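The Second Life of the Shallow Tray

Small belongings cause more trouble in a compact bedroom than large ones. A wardrobe has one place to stand. A box of eyebrow powder has dozens, and over a month it will occupy most of them.

Halfdan Hedegaard has spent much of his working life on this problem. He runs Gunddale, a two-person practice that plans storage for rented rooms, and his usual starting point is a cardboard tray of the sort that food is delivered in. His argument is mechanical. A tray with low walls shows its contents from any standing height. A deep box hides the lower layer, and the lower layer is where duplicates collect.

The first stage is sorting, and he prefers to do it on a bed. The working surface is large, it is at a workable height when one is seated, and it has to be cleared before anyone can sleep. That last property sets the deadline. Hedegaard allows 60 minutes for toiletries and cosmetics together, and treats anything unsorted at the end as a candidate for removal.

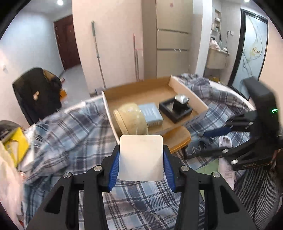

Bedding has one disadvantage, its softness. A tray placed on a rumpled blanket tilts towards the heavier end, and round containers travel. The remedy is a firm base. A stool, a large book or a chopping board will do, provided it supports the middle of the tray. Cardboard fails first at the corners, where the glued tabs carry the load, and a tray lifted by one short wall will usually open there.

Loading follows the shape of the item. Rectangular cartons go in the centre, with their long sides parallel to the tray walls, and act as partitions. Cylinders and tubes go to the ends. Jars are best kept upright, although a wide jar in a shallow tray may stand higher than the wall and catch on a shelf above. Small cubes and holders fill the remaining corners. Flat items such as cards and leaflets should stay out of the tray altogether — they slide beneath everything else and are found a year later.

Retail cartons are a matter of dispute. Pintér, a maker of drawer inserts, advises discarding them all, and its standard insert is cut for bare bottles and compacts. Hedegaard keeps the ones with straight sides. A slim cosmetic carton protects a fragile product, carries its own label and stacks without rolling. He discards it when a flap tears.
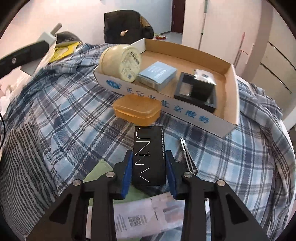 A slim black eyebrow powder box and an orange soap case beside a reused yoghurt tray.

Soap cases need separate treatment. A closed case holds moisture, and moisture softens cardboard. It should be dried with its lid off before it goes near the tray, or be kept by the washbasin permanently. The same applies to anything with a pump.

For those who want something more durable, the Niretti tray is a folded steel equivalent with walls of similar height. Grideck sells a modular version in plastic, with clip-in dividers at 16 mm spacing. Both are sound. Both are also fixed in size, and a household that has not yet established how much it owns is poorly placed to choose between them. Hedegaard's clients use cardboard from the autumn until March and buy afterwards, if they buy at all.

Maintenance is light. Wipe the base with a dry cloth, replace the tray when a wall begins to bow, and keep it off the floor. Printed outer faces resist marks better than the bare brown interior, which stains on contact with oil. A sheet of plain paper cut to the floor of the tray deals with this, and can be changed when the contents are next sorted.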